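## Stone counters: resealing and edge care 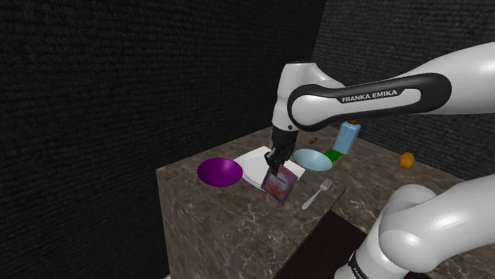

Rarnbridge has revised its care sheet for natural stone worktops, and the main change is the interval between sealer coats. Polished marble in light use now goes 23 months, up from 10. The test is unchanged: leave a spoonful of water on the surface, wipe it off, and reseal if the stone has darkened. Edges need the same treatment as the top – on a brown veined marble slab the front face usually gets less light than the surface, so dull patches and missed sealer are harder to find there. Check it with a flashlight held low.

Use a neutral cleaner only. Vinegar and lemon juice etch marble, and sealer does not prevent etching. Light etch marks can be worked out with polishing powder on a damp felt pad, finishing with a clean dry cloth. Deep marks need a shop.

The Gorkport counter stocks Silero sealer in 1000 ml cans, part 2096. Questions about older slabs go to Meron Shiferaw at the same counter.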